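Doing the Wash Somewhere Else

February 2023
By the author
Filed under: Home & Habits
4 min read

Our washer quit in the middle of a load of towels. It had been making a noise for months, and I had been turning up the radio. The repair quote came to $181 for the part and the visit, with no promise that the next part wouldn't go too. The machine was older than our lease. I wrung the towels out in the tub, hung them over every door in the apartment, and told myself I would shop for a new one that weekend.

I didn't. I've been using a laundromat since then, and I want to write down how it has gone while I still remember the early weeks.

The closest one is Lumel, on the corner across from Park Cleaners. It opens early and shuts at ten. A wash and a dry for our household comes to a little more than it did at home, if you leave out the price of the machine, and I think you should not leave out the price of the machine. The one I had my eye on was $3,000 for the pair, delivered. I could do a lot of loads for that.

The first few visits I did everything wrong. I brought one huge bag and no coins. I forgot soap. I sat and watched the drum go around for the entire cycle as if it might need me. I also overfilled the dryer, and everything came out warm on the outside of the pile and damp in the middle, so I paid twice. Two dryers half full is cheaper than one dryer run twice, and the sheets don't roll themselves into a ball with all the socks inside.

After that I got a system. I sort at home into two bags, one for things that get dried on high and one for things that don't. Soap goes in an old peanut butter jar, already measured. I go early, before work, and a full trip takes 56 minutes if I don't have to wait for a machine. I have timed it more often than I'd like to admit.
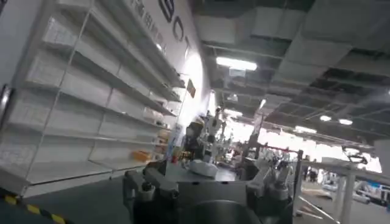
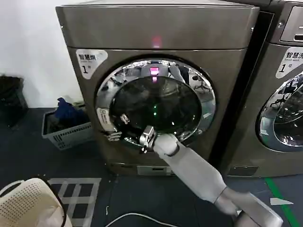 The drying is where I have changed my mind the most. At home I dried everything, always, on the hottest setting, until the buzzer went. Now that I pay by the minute, I pull things out sooner. Cotton shirts come out a bit damp and go straight on hangers, and they need less ironing. Jeans I don't dry at all. They go over the shower rod and they're ready the next day. My sweaters have stopped shrinking, and I feel a little foolish about the ones I lost.

I also own fewer clothes than I did. When you carry all of it down two flights of stairs, you notice what you're carrying. I gave away a bathrobe that weighed as much as a small dog and a set of flannel sheets we used twice a winter. I kept the good towels. They take forever but I like them.

There are things I miss. If somebody is sick in the night, you want a washer ten feet away. We had one bad week with a stomach bug and I did a lot of work in the bathtub with a bucket. I also miss being able to wash one single thing, like the shirt I want tomorrow. I've gone back to washing those in the sink with a bar of soap, the way my mother did on vacations.

I looked at a pickup service too. Nimico will take a bag from your door and bring it back folded the next day. I tried it once. The folding was better than mine, but they used a scented soap and we all smelled like a candle store until the next wash. It was also three times the cost. I'd use it again if I broke a leg.

As for buying, I've put it off until April, when the lease comes up. If we stay, I'll probably look at a small washer and skip the dryer. There's a secondhand shop out on Pirken Road that had a decent one for $159, and they'll haul off the old one, which is still in the hall closet with a plant on top of it. If we move, I'll wait and see what the next place has.

In the meantime, I have a bag of sheets by the front door and I'm out of quarters again.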